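Gamage Street Library Friends – Minutes of the May Meeting
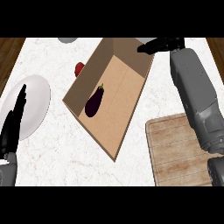
Open cardboard box on a marble countertop.

Meeting opened 6.35 pm in the reading room. Lucienne Aubert in the chair. There were 13 members present and apologies were received from the Wurnach book group, who had a clash with their own trivia night.

1. Minutes of the last meeting
Accepted with one correction: the poetry evening was held in the courtyard, not the reading room. (It was a beautiful evening, and the correction was made with some feeling!)

2. Winter book sale
What a result! We sold 191 books on the first morning, against 186 for the whole of last year's sale. The crime table was stripped bare by morning tea and the cookbooks weren't far behind. Lucienne thanked everyone who hauled trestles, and the Brirnmont Bakery for the lamingtons, which disappeared even faster than the crime.

Discussion on pricing. Most people were happy with gold coin for paperbacks, but several felt we let the big gardening hardbacks go far too cheaply. Agreed to try a separate table for them next year, priced individually in pencil inside the front cover. No stickers – they tore two dust jackets this time.

Leftovers: the children's books go to the Wurnach kindy and the rest stay in the back storeroom for the spring stall. Encyclopaedias are no longer accepted, with apologies to the gentleman who brought the full set and very kindly took it home again.

3. Local history evenings
The second evening, on the old Skustard ferry, drew our best crowd yet and we ran out of chairs. Two people in the audience had grandparents who worked the crossing and they stayed talking until the lights went off. The map of the river landings was a big hit and will be on display by the front desk until the end of term.

Next topic will be the Brirnmont picture theatre. We would love to hear from anyone who has old programmes, ticket stubs or stories, however small. Lucienne will ask the school newsletter to run a notice. A suggestion was made that we record the speakers. Everyone was keen, subject to the speakers agreeing, and it was left with Lucienne to ask them.

4. Story time in the park
Six sessions are planned for the warmer months, all at 10 am under the big fig. We still need readers for the last two. Silly voices are strongly encouraged! If it rains we move to the library verandah. Rugs can be borrowed from the desk but please shake the grass out before they come back.

5. Reading room chairs
Three quotes received for re-covering the armchairs. The middle quote was preferred, mostly for the colour range. There was a lively vote between the dark green and the mustard, and mustard won by a single hand. Order to be placed before the end of the month.

6. Other business
The return slot is sticking again and the council has been told.
The Gamage Street crossword club would like the corner table from 2 pm. Agreed.
A warm welcome to our new members, one of whom has already offered to alphabetise the large print shelves.

Actions
Lucienne: notice for the school newsletter; speak to the history speakers about recording; chair order.
All: names for story time to the front desk, please.

Meeting closed 8.10 pm, followed by tea and the last of the lemon slice. Next meeting same time, same room.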